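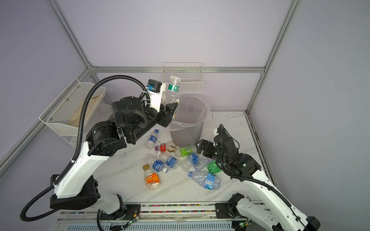 Grant Reports / Housing and Repairs

Stedevberg Damp Homes Project: progress to 31 May 2025

The second payment from the Carrillo fund was meant to get us to 1000 homes treated. We have treated 911. The gap worries me less than what the number hides.

A home counts as treated once the wall coating has been applied and the tenant has signed. Nothing in that tells you if the mold came back. We called 253 households that had the work done before January, and too many of them said the smell had returned by spring. Pleltetti, who supply the coating, blame closed windows. Maybe. The same windows were closed in the homes that only got a new bathroom fan, and we have had very few complaints from those.

Standomis still reports a fall in humidity across the whole program. Their readings were taken on 2 visits per home, both in the daytime, with the heat on. I would not lean on them when deciding next year's money.

Spending is under budget, mostly from unfilled repair jobs. The roof work on the north side has not started and I no longer believe the contractor's dates.

We ask to move the rest of the coating money to fans and gutters. If the fund prefers to keep the coating, we would want night readings paid for first.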